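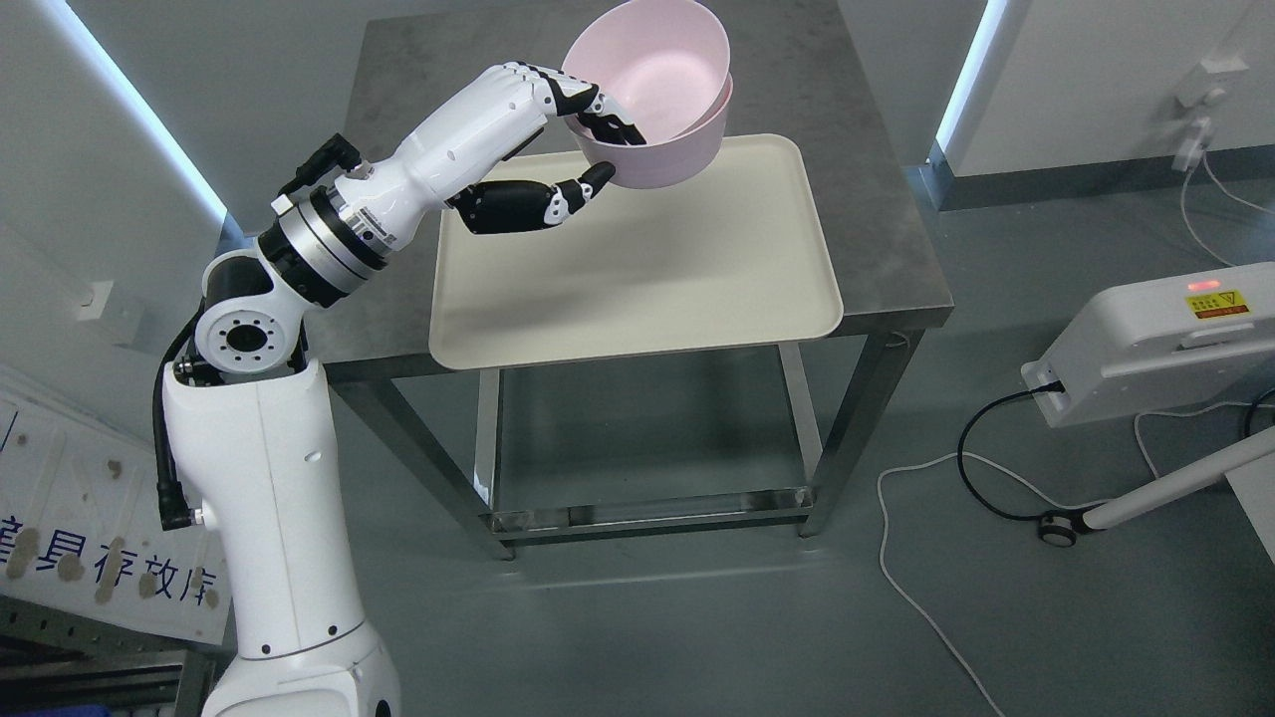 Figure 7.1 A pink plastic bowl held over a stainless steel table.

Chapter 7
Surfaces and Materials in the Food Kitchen

Wael Chraibi opened his first lunch counter in February with secondhand equipment and a cutting board he had brought from home. At the first inspection he lost points for the board. It had deep knife marks, and food had settled in them where a cloth could not reach.

Every item that touches food is called a food-contact surface. Counters, bowls, knives, and slicer blades all belong to this group. Walls, floors, and the outside of a refrigerator do not, although they must also be kept clean.

A good food-contact surface is smooth and does not soak up liquid. Stainless steel is widely used for tables and sinks. It resists rust and stands up to daily scrubbing, but steel wool can scratch it. Plastic is light and cheap. It stains more easily than steel, and many kinds soften or warp near a burner. Wood is kinder to knife edges but needs more care, and a board that has split should be thrown out.

Cleaning and sanitizing are separate steps. Cleaning removes food and grease. Sanitizing lowers the number of germs that remain, and it works poorly on a surface that is still dirty. Section 7.3 covers both in order.

Key terms: food-contact surface, porous, sanitize, cross-contamination

Before you read
Look through a kitchen you know well. List 6 items that touch food and write down what each is made of. Keep your list for the activity at the end of Section 7.2.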